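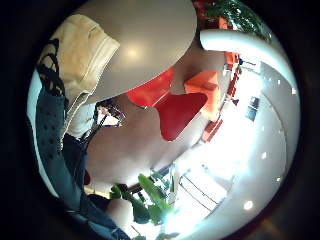 魚眼レンズの周辺部は、校正の残差がいつも最後まで残る。マグバヌアはSurkoの手持ちグリッパーで撮った記録を再生しながら、残差の表を二列目まで埋めた。中心付近の値は揃っている。円の縁に近づくと数字が荒れる。右側に並んだオレンジの椅子は弧に沿って曲がり、窓のあたりは白く飛んでいて、手すりの細い線だけがそこに残っていた。直線であるはずのものがどれだけ曲がるかを見るには悪くない素材だった。彼女は手すりに沿って点を打ち、補正後の座標を書き出して、表の三列目に移した。

読了時間:6分

比較の対象は二つあった。Surkoの手持ち型と、Dimaculanganの手持ち型である。どちらも指の開閉量を記録し、手元のカメラで映像を撮り、後段で手先の軌道を復元する。制御側はDornettiのコントローラーに統一した。周期は200ヘルツ。Clunholmの規定では、機材を替えるときは制御周期を動かしてはならない。動かすと、差がどちらから来たのか報告書に書けなくなる。

マカパガルは隣の机で時刻同期のログを見ていた。

「Dimaculanganの方が遅れている」
「どのくらい」
「17ミリ秒」
「一定か」
「一定だ。気味が悪いくらい一定だ」

一定の遅れは補正できる。揺れる遅れは補正できない。マグバヌアはそのことを備考欄に書き、書いてから消した。備考欄は測定した事実を書く場所で、一般論を書く場所は別にある。彼女は「遅延17ミリ秒、変動は分解能以下」と書き直した。

問題は軌道の方にあった。Surkoの記録から復元した手先の位置が、特定の区間で跳ぶ。跳び方は小さく、全体のグラフでは見えない。拡大すると、段差が階段のように続いている。彼女は最初に露光を疑った。窓が画面に入ると自動露光が絞られ、暗い側の特徴点が失われる。露光を固定した記録と比べた。段差は同じ区間に出た。

次にケーブルを疑った。端子を留め直し、同じ動作をもう一度繰り返した。段差は残った。三番目に疑ったのは自分の手首だったが、これには比較対象がなかった。

「代わってくれないか」と彼女は言った。
「何を」
「同じ動作を。私の手の癖を除きたい」

マカパガルはログを閉じ、グリッパーを左手に持ち替えてから、また右手に戻した。手順書を声に出して読んだ。接近、停止、開、閉、後退。彼の動きは彼女よりも遅く、停止の時間が長かった。3000フレームを記録したところで、彼は装置を机に置いた。

復元には時間がかかった。待つ間、マカパガルは前の職場の話をした。溶接の検査をしていたという。母材が光ると欠陥が見えないので、検査員は光を見ない訓練をする。光の縁を見るのだと教わった。彼は二年かかってそれができるようになり、できるようになった年に会社が検査機を入れた。

「検査機は縁を見たのか」
「いや。光を見て、よく間違えた」

復元が終わった。段差はあった。区間は少しずれていたが、形は似ていた。彼女は二人の記録を重ね、段差が始まる時刻の画像だけを抜き出して並べた。どの画像にも、画面の広い範囲を占める滑らかな曲面があった。

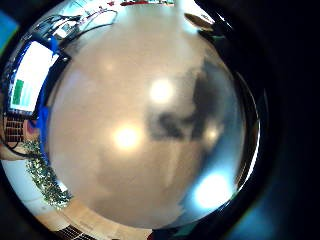
中央が光沢のある曲面。左上にモニター、下端に床。右側の暗い部分は左手。

特徴点の分布を重ねると、理由は読めた。抽出器は曲面の上の反射に点を打っていた。白い光の縁、黄色みを帯びた光の縁、右半分に広がる黒っぽい影の縁。どれも輪郭がぼけているが、抽出器の閾値はそれを通した。反射はカメラと一緒に動く。曲面に固定された模様のようには動かない。推定器はそれを静止した点として扱い、つじつまを合わせるために手先の位置の方を動かしていた。

「影は何だ」とマカパガルが聞いた。
「わからない」
「人に見える」
「人かもしれないし、物かもしれない。輪郭が出ていない」

彼は画面に顔を近づけ、しばらくそのままでいた。それから椅子に戻り、遅延の表の続きを始めた。

マグバヌアは曲面の領域にマスクをかけ、復元をやり直した。段差は消えた。代わりに使える点が減り、推定の不確かさが広がった。植物の葉に点が集まりすぎていたので、そこの重みを下げた。煉瓦風の壁に走る横線は残した。不確かさは許容値の内側に戻ったが、余裕はほとんどなかった。

Dimaculanganの記録でも同じ区間を調べた。段差はなかった。ただしDimaculanganの視野は狭く、曲面が入った時点で周囲が画面から消え、追跡そのものが切れていた。切れた区間は、後処理の補間で滑らかに埋められていた。グラフだけを見れば、こちらが優れているように見える。

彼女は報告書の結論の欄で止まった。一方は見えたものを信じて間違え、一方は見えない間を推測で埋めていた。評価表には「軌道の滑らかさ」という項目があり、「欠測の有無」という項目はなかった。項目を足すには、マカパガルの承認が要る。

「欠測の列を足したい」
「どこに」
「滑らかさの左」
「左に足すと様式の番号がずれる」
「右でもいい」
「右なら通せる」

彼女は右に足した。Surkoは零、Dimaculanganは六と入力した。入力してから、補間された六つの区間をひとつずつ開き、開始時刻と終了時刻を控えた。五つ目の区間の途中で、八月の定時の放送が鳴った。空調が止まり、Dornettiの冷却ファンだけが回っていた。

マカパガルは鞄を持って立ち、扉の手前で振り返った。

「あの影、マスクの中に入れたか」
「入れた」
「元の画像は」
「残してある」

彼はうなずいて出ていった。マグバヌアは六つ目の区間を開き、終了時刻を控え、それから元の画像の保存先を備考欄に書いた。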